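Swapping grippers, part two: the Dunden against the Flusteo

September 2023

Last time I wrote about getting the wrist camera to stay put, which took longer than I would like to admit. With that sorted I have gone back to the grippers themselves. I had two on hand, both borrowed through Tavion Haverford, and I wanted to know which one I should buy for handling bottles, tubs and other things with slippery shoulders.

The first is the Dunden. It is a parallel gripper, so two flat jaws slide together and stay square to each other the whole way. It is heavy, well made and easy to set up. I had it talking to the controller in an afternoon. The second is the Flusteo, with hinged fingers in black plastic, so the tips swing through an arc as they close. It weighs less and costs less. The manual is poor, and I ended up emailing Iraís Cuautle, who has run one for two years, to find out what the third setting on the force page does. (It sets how long the fingers wait before they decide they have hit something. Leave it low.)

For the controller I stuck with the Bautista board I have had since July. I did look at changing it at the same time, but I've made that mistake before. If you change two things you can't tell which one broke it.

The test was simple. Put a thing down, move the arm over, close, lift, hold, put it back. I did 62 lifts with each gripper per object. I logged everything, including the ones where I had bumped the table, and threw those out afterwards.

On boxes the Dunden won easily. Flat sides suit flat jaws. It dropped nothing on the small cartons and hardly ever needed a second try. The Flusteo tended to pull the box toward the palm as it closed, which meant the box went back down in a slightly different spot every time. If all I had to move was boxes I would stop here and order the Dunden.

Bottles were another matter. With a bottle standing upright both were fine. With one lying over at an angle, the Dunden could only get a line of contact along each jaw, and as soon as it took the weight the bottle would roll. I tried rubber pads from the hardware store, then thicker rubber pads. The thick ones helped but they took up so much of the opening that the wider bottles no longer fit.

The Flusteo did better because the fingers can come down onto the shoulder and wrap a bit. It isn't perfect. The tip sometimes rests on the plastic before the rest of the finger is anywhere near, and the controller reads that as a grasp. Lengthening the approach by a few millimetres fixed most of it. Slowing the close fixed a bit more. Glossy plastic is still the worst surface and I don't have a good answer for it.

A word on the wrist camera. I had assumed it would matter less than the grippers, but the view changes a lot between the two. The Dunden's jaws block the middle of the picture when they are closed. The Flusteo leaves the middle more open, though the finger linkage takes up the top and you do lose sight of whatever is behind it. Highlights on shiny bottles are a nuisance with either one. I turned the exposure down two steps and that was enough to stop the label edges washing out. Clear containers remain hard. Khadija Shawky suggested a second camera off to the side, and I'll probably try it once I find a bracket that fits.

As for wear, my log has the Flusteo at 2,573 open and close cycles, counting all the fiddling before the real tests. There is slight play at the outer hinge. I tightened it at 675 cycles and again at the end. The Dunden has no play that I can feel, but it has only done 707, so that's not a fair comparison yet.

I'm going to buy the Flusteo. The bottles are most of what I need to pick up and I can live with the boxes wandering. I'd also like to try the soft fingertips Tumdale sells, which are meant to clip over the ends, but they have been on back order for weeks.

Next post will be the side camera, if the bracket works out. Settings for both grippers are available if anyone wants them, just leave a comment and I'll send the file.
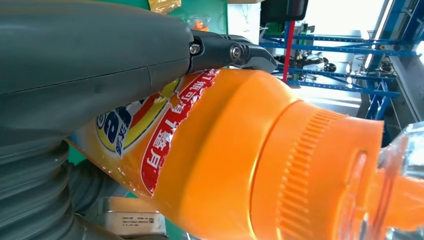 Fingertip on the shoulder of a big orange bottle, seen from the wrist camera.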